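Cilladham Snack Packing, release 2: known fault in the left gripper width signal
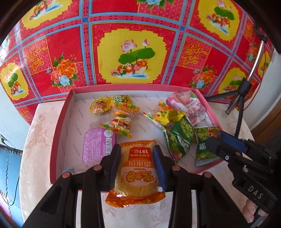 The set holds 2,000 episodes of packaged snacks being moved with two hand-held grippers. In 80 of them the recorded opening width of the left gripper is wrong. The video and the right gripper are fine.

What went wrong

The width encoder on the left unit slipped on its shaft during the September sessions. After the slip the log reads wider than the jaws really were. A policy trained on these episodes closed too far on the real arm and crushed crackers at our Vodmont bench. Chibuzor Ajayi traced it by comparing the logged width with the width measured from video.

How to tell

Affected episodes are listed in bad_width.txt, one ID per line. In each, the width never drops below 60 on the raw scale, even with the jaws fully shut.

What to do

Leave the listed episodes out if you train on gripper width. They can still be used for vision-only work. Do not try to fix them with a constant offset. The slip grew over the session and we could not recover it.

If you already trained on release 1, do not run that policy near people's hands. Cap the grip force first and test on an empty wrapper.

Changes

19/11/2022: list added, loader skips listed episodes by default. Pass keep_bad=True to get them back.

Still open: the Kimow loader ignores the list.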